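# Greltmont Tap Water Hardness Set

Last updated: February
By the Paremell data desk

## Summary

Hardness readings for household tap water in two supply zones, Bandside and Falcão. The set holds 232 readings from 149 addresses. Values are total hardness in mg/l as calcium carbonate.

## Files

- `readings.csv`: one row per reading
- `zones.csv`: zone code and supply source
- `rejected.csv`: 11 readings left out of the main table, with a reason code

## Columns

`addr_id` is a random key and can't be traced to a street. `zone` is B or F. `hardness` is a whole number. `softener` is yes, no or blank; blank means the householder did not reply, and must not be read as no.

## Method

Cold kitchen tap, run for two minutes before filling. Titration with EDTA, two runs per sample, mean recorded. Where the runs differed by more than 5 mg/l the sample was rejected.

## Known problems

Falcão changed source part way through the period. The highest value, 284, comes from that zone before the change and has been checked. Flats are under-represented in both zones.
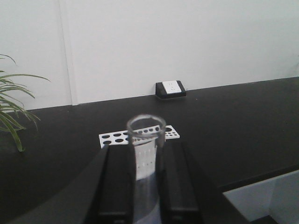
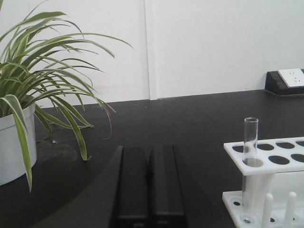
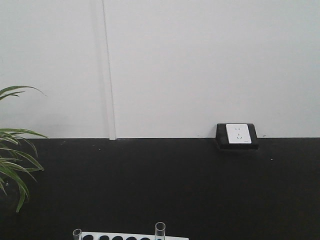
## Use

Free to reuse with credit to Greltmont. Do not average across zones without weighting; Bandside has far more repeat addresses. Version 2 renamed `hard_total` to `hardness`, so older scripts will need a small change.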